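議会の「学校統合」を待つ町で
スコットランド北部スクシムデール、小学校の存廃をめぐる一年

木曜の午後七時、スクシムデールの公民館には開始前から人が入っていた。議題は一つで、町の小学校を残すか、隣のソルケロの学校に統合するかである。自治体の教育部門が用意した資料は全部で20ページあり、入口の机に積まれていたが、始まる前になくなった。後から来た人は隣の席のものをのぞきこんでいた。

スクシムデールの人口は837人。十年前の調査では874人だった。減り方としては小さいが、減った分の多くが子育て世代だったことが学校には響いた。現在の在籍児童は二学級に収まり、上の学級には四つの学年が同居している。校長のフィオナ・モンクリーフは週の半分を教壇で過ごし、残りの半分で校長の仕事をしている。

統合案が初めて表に出たのは、昨年の七月である。自治体の予算見直しの付属文書に、町の名前が一行だけ載っていた。気づいたのは議員ではなく、保護者のヤツィリ・ポンセだった。

「道路補修の項目を探していたんです。家の前の穴がいつ埋まるのか知りたくて。そうしたら学校の名前がありました」

ポンセはその晩のうちに文書を印刷し、翌朝、校門で配った。穴はまだ埋まっていない。

スコットランドでは、地方の学校を閉じるには法律で定められた協議の手続きを踏まなければならない。住民説明会を開き、書面で意見を受けつけ、教育監査の担当部署の見解を添えて報告書をまとめる。農村部の学校については、閉校以外の方法を検討したかどうかも問われる。つまり時間がかかる。町の人たちの一年は、この手続きの一年でもあった。

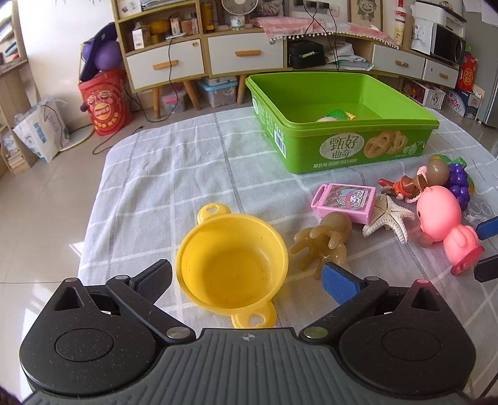

時間がかかるのはかまわない、とギレスピー・ベアードは言う。困るのは、決まるまでのあいだに家を買おうとする人がいなくなることだ。去年の秋に話のまとまりかけた若い夫婦がいたが、学校がどうなるかを聞いて、結局ソルケロのほうに家を借りた。そういう家が二軒三軒と続けば、協議が終わるころには残す理由のほうが先に消えている、というのがベアードの見方である。

自治体側の説明にも筋は通っている。校舎の屋根は傷みが進み、暖房設備は交換の時期を過ぎた。児童一人あたりにかかる費用は管内の平均を大きく上回る。ソルケロの学校には空き教室があり、専任の音楽教員もいる。統合すれば同い年の友だちが増える、という点は説明会でも繰り返し強調された。

これに対して保護者側が持ち出したのは、道の問題だった。二つの町を結ぶ道は峠を越える一本しかない。天気がよければバスで片道三十分弱だが、冬には通行止めになる日がある。自治体の資料では、その日数は「例年わずか」とだけ書かれていた。

ポンセたちは、この「わずか」を数字にしようとした。町の運送店レニーが配達の記録を残していることがわかり、店主の許しを得て、過去五年分を書き写した。峠が閉じて配達を見合わせた日、午後になってから動いた日、遠回りした日。書き写す作業は三軒の台所で分担し、二週間かかった。できあがった表は意見書に添えて提出された。

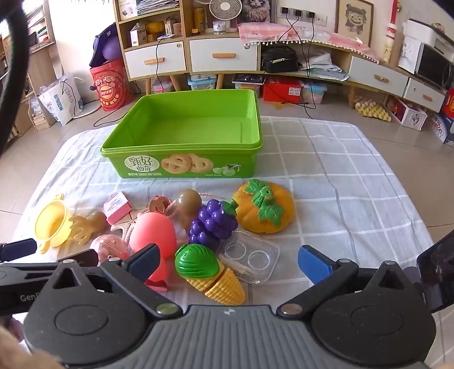 表の扱いをめぐっては、その後もやりとりが続いた。教育部門は、配達の見合わせとスクールバスの運休は基準が違うと指摘した。運送店は荷の量が少ない日にはもともと走らないこともある。もっともな指摘で、保護者側も該当する日を外した版を作り直した。それでも、残った日数は「わずか」という言葉で済むものではなかったとポンセは話す。

書面による意見は300通を超えた、と当初は町で言われていた。のちに出た集計では、同じ内容の書式に署名しただけのものを一通にまとめて数えたため、数はかなり減っている。この数え方にも不満は出たが、手続きの規則に沿ったものではあった。

町の全員が存続を望んでいるわけではない。カラム・マッキーバーには九歳の息子がいる。息子の学年はほかに女の子が一人いるだけで、サッカーをしようにも人数が足りない。放課後はもっぱら年下の子の相手をしているという。

「いい学校ですよ。先生もよくやってくれている。でも、うちの子が中学に上がったとき、いきなり百人以上のなかに入ることになる。それを考えると、早めに慣れておくのも悪くないと思うんです」

マッキーバーは説明会でも同じことを言った。会場は少し静かになったが、責める声はなかった。終わったあと、二人ほどが駐車場で彼に話しかけ、自分も迷っていると打ち明けたそうだ。

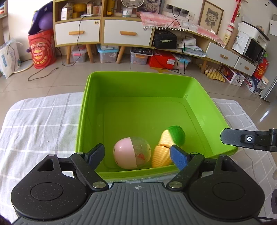
三つ目の案

春になって、別の案が浮上した。二つの学校を閉じずに、校長を一人にして運営をまとめるというものだ。児童はそれぞれの町の校舎に通い、音楽や体育など一部の授業だけを週に一度合同で行う。ほかの地域では珍しくない形だが、この管内ではまだ例がない。

案をまとめたのは、地区選出の議員ベアサグ・ヘップバーンである。一期目で、教育の担当になったこともない。彼女によれば、きっかけは住民の意見書のなかに似た提案がいくつもあったことだった。

「閉めるか、そのままか、その二つで話をすると、どちらかが負けた気持ちになります。意見書を読むと、皆さんもっと細かいことを書いているんです。水曜だけ向こうへ行くのではだめか、とか」

費用の面では、この案の節約額は全面的な統合より小さい。屋根も結局は直さなければならない。教育部門の試算では、校長職を一つにまとめることで浮く分は、合同授業のバス代でいくらか消える。ヘップバーンはこの点を隠さず、議会への説明資料の最初のページに載せた。

モンクリーフ校長の立場は微妙である。案が通れば、自分の職がなくなるかもしれない。職員である以上、公の場で賛否を述べることもできない。取材にも、授業の話にしか答えないという条件で応じた。上の学級では今、町の古い地図と新しい地図を比べて、なくなった道を探す学習をしている。子どもたちは祖父母に聞いて回り、地図に載っていない道まで見つけてきた。

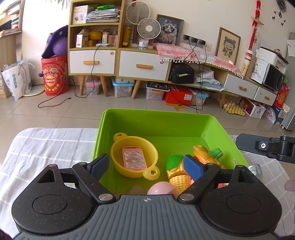

合同授業の試行は、六月に二度行われた。一度目はバスが遅れ、着いたころには体育館の使用時間が半分過ぎていた。二度目は予定どおりに進み、両校の児童が混ざってドッジボールをした。マッキーバーの息子は帰りのバスで、向こうの子の名前を五人分覚えたと言っていたそうだ。父親の考えは、今のところ変わっていない。

ソルケロの側にも言い分はある。受け入れる学校として名前が挙がってから、こちらの保護者には説明会が一度しか開かれていない。空き教室とされた部屋は、実際には昼休みの読書室や個別指導に使われている。プルケセロではなくプルクセロ、と地区の名前を資料で間違えられていたことを、いまだに根に持つ人もいる。正しくは後者で、訂正版が届いたのはひと月後だった。

議会の委員会は、秋の会期で三つの案を並べて審議する。存続、統合、共同運営のどれになっても、実施は早くて翌年の新学期からになる。協議報告書の最終版には、配達記録をもとにした例の表が、作り直した版で収められることになった。

ポンセの下の子は、来年の八月に入学する。制服はまだ買っていない。上の子のお下がりのセーターには、今の学校の校章がついている。ソルケロの校章は色が違うので、統合になれば着られない。ポンセは先週、そのセーターの袖を直した。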